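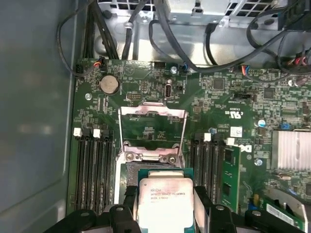

Intel Xeon E5-1630V3 at the CPU socket, retention frame up.

Ticket: Suggested videos row shows the same titles on every page
Product: Stevum (self-hosted), Ellus recommendation module
Site: Bundthorpe community video library
Priority: Normal
Status: Resolved

Original report

The "Watch next" row under the player has stopped changing. Whatever video is open, the row lists the same titles in the same order. It was working before the February update. Signed-in and signed-out visitors get the same result, and it is the same in Firefox, Chrome and the mobile app.

Search still works. If I type in the name of a program I get the right videos back, and newly uploaded ones turn up within a few minutes. The category pages are fine too. Only the suggestions are affected.

Most of our visitors come in from a link on the council website, watch that one video and then pick something from the row. Very few use the search box. Since the update the older programs have hardly been opened.

Already tried:
Cleared the browser cache and cookies
Cleared the Stevum page cache from the admin screen
Turned the Ellus module off and on again
Restarted the web service

None of these made any difference.

Reply from support

Thanks for the detail. When Ellus has no current model for a library it falls back to a list of the most-watched titles across the whole site. That list is the same for every video and every viewer, and it sounds like what you are getting.

Please check the following and post the results:
1. Admin > Modules > Ellus > Status. What does it say next to "Last completed build"?
2. Same page. Is "Use fallback list" ticked?
3. The last part of ellus-build.log, from the most recent overnight run.

Please don't use the Reset History button at this stage. It deletes the viewing data the suggestions are made from and there is no undo.

Customer update

Last completed build is the night before the update. The fallback box is ticked, but I think it always has been. End of the log:

02:00 build started
02:00 reading library
02:01 reading view history
02:03 writing item export
02:18 item export not finished after 900 seconds, stopping
02:18 build failed, previous model expired, fallback active

It says the same thing every night as far back as the log goes.

Reply from support

That confirms the fallback. The box should stay ticked, as without it the row would be blank. What needs sorting out is the item export, which has a limit of 900 seconds and is hitting it. On a library your size it should be done well inside a minute.

Could you run the export by hand with verbose output and tell us where it stops? From the Stevum folder:

stevum ellus export --verbose

Leave it until it has printed nothing new for a few minutes, then press Ctrl+C. Running it during the day will not affect playback.

Customer update

Ran it just after lunch. It goes quickly and then sits there. The last item listed is a video in the Ďurica collection. I ran it a second time and it stopped on the same item.

The Ďurica collection is a set of old folk dance recordings that was brought in by spreadsheet import. The videos themselves play normally. One thing I did notice is that the collection is in the sidebar twice, with the name spelled the same both times. I had assumed that was a display problem.

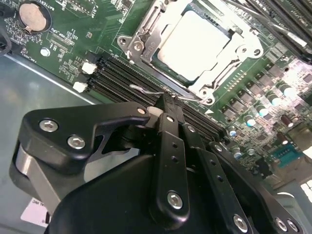

Memory slots on the motherboard.

Reply from support

The double entry in the sidebar is the clue. The letter Ď can be stored as a single character, or as a plain D followed by a combining mark. They look identical on screen. Stevum now converts names to the single-character form when they are saved, but the spreadsheet import in your version skips that step. You have ended up with one collection under each form.

The search index treats both forms as equal, so search never showed a fault. The Ellus exporter does not. It looks up the parent collection, gets a name back that doesn't match the one it asked for, and tries again until the time limit. Before the update it skipped the item after one attempt, so those videos were left out of the suggestions and the build carried on. The retry was added for a different problem.

Steps to fix:
1. Take a database backup.
2. Run: stevum collections check-names
This only reports. It should list the two Ďurica entries and how many videos sit under the second one.
3. Run: stevum collections merge-names --confirm
This moves everything into the first entry and removes the empty one.
4. Run: stevum ellus build
5. Refresh the Status page.

Customer update

Backup done. The check reported 430 videos under the second entry, which is more than I expected. It must be nearly the whole import. The merge went through with no errors and the sidebar now has one Ďurica collection.

The build failed though. Different message this time:

model rejected: item count differs from last accepted model by more than 30 per cent

Reply from support

That is a safety check and it has done its job. It stops a half-finished export from replacing a good model. In your case the increase is real, as those videos were never in the old model to begin with. You can override it for a single run:

stevum ellus build --accept-size-change

Don't put this flag in the overnight job. The check should stay in place for normal builds.

Customer update

Build completed. The Status page shows today's time and "Model active". I opened a council meeting, a gardening talk and one of the dance recordings, and the row was different under each of them. The dance recording suggested others from the same collection, so they are being picked up now.

The home page still had the old list for a while but it had changed when I looked again later in the afternoon. I'm happy for this to be closed once the overnight job has run.

Reply from support

The home page row has its own cache, so a delay there is expected. We will leave the ticket open until you have checked the overnight log.

The import fault has been logged and the fix will be in the next Stevum 4 maintenance release. Until then, run check-names after any spreadsheet import with accented letters in the collection names. Typing a name directly into the admin screen is not affected.

Customer update

Overnight job ran at 02:00 and finished at 02:05. No errors in the log and the row is still changing from video to video. Please close.

Closing note

Cause: duplicate collection name in two Unicode forms, created by spreadsheet import. Item export retried until timeout.
Resolution: names merged, one-off build with size check overridden.
Follow-up: import fix pending. Customer to keep the database backup until the next release is installed.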